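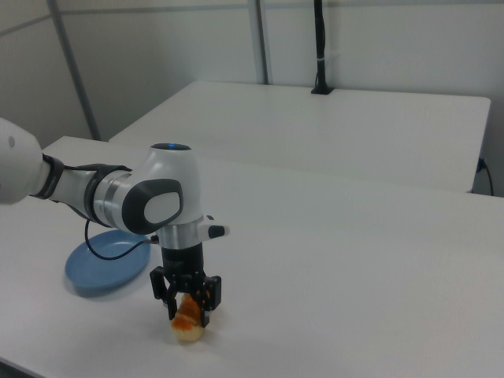

Media and Elections, Handout 6
Instructor: Hanyu Gu

Claims about voter suppression and claims about voter fraud

Both parties sell a story about stolen elections, and the press tends to buy whichever one suits its readers. We will treat both as unproven until someone shows their work.

Case 1. Varnmont closed 15 polling places in August. The Dromville paper called it "an assault on the ballot" in its headline. Paragraph nine mentions that the county had added early voting. Did turnout drop? The paper never went back to check.

Case 2. State senator Peng said 200 ineligible people were on the Zelley rolls. The clerk reviewed the list and found 78 who had moved or died, and 2 who had cast a ballot. Peng kept using the first number. So did his friends on the radio.

Terms to know: rolls, purge, provisional ballot, turnout gap. A name on the rolls is not a vote. A longer drive to the polls may or may not be a lost vote.

For next class: bring one news story that uses the word "unprecedented" about an election law. Find the precedent. One page, typed, sources listed.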